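Open day at the Skodstead robotics lab, anyone else go?

puritz_fan22
Posted 2026-02-19
So I finally made it to the open day and I'm still buzzing! Waited in line with more than 83 people and didn't mind a bit. They had the arm working around the bedroom furniture, and Nima Bahrami talked us through it the whole time (super patient with my kid's questions).

kolevbot
Went in the morning. Fun, but slow. I could have closed that drawer 600 times.

puritz_fan22
Oh come on, slow is fine! I liked being able to follow what it was doing.

werner_garage
Got any pics? I had to leave before the bedroom part.

puritz_fan22
Sure do, straight from the gripper:
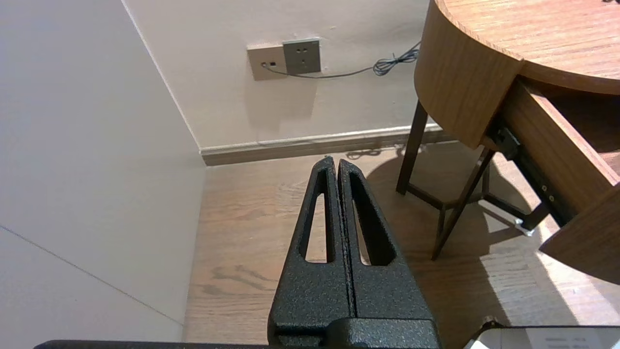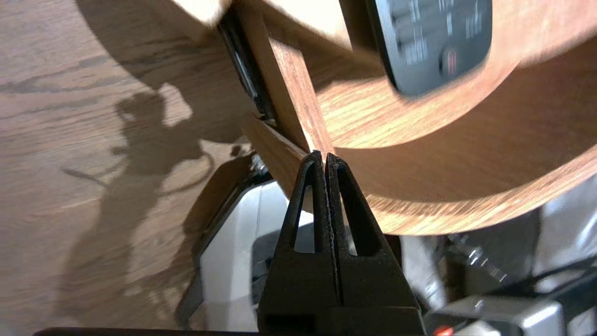
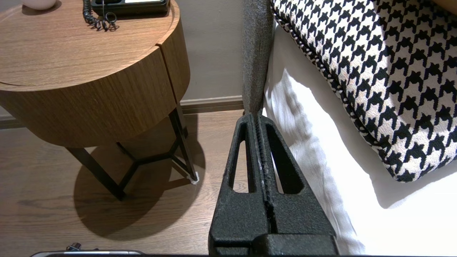
OK so my own project, for anyone who remembers the Werner arm in my basement. I'm stuck on fingertips. Mine are fat and square and they knock into everything, and I've been through 22 prints already. Those fingers at Skodstead narrow toward the tip and have a long cutout in each one, so I want to try that next, maybe with some grit on the surface for grip. Has anyone printed something like it?

kolevbot
Cutouts will flex too much on a Werner. Go solid.

werner_garage
Disagree, mine have had slots since July and they hold fine. I'll dig up the file tonight.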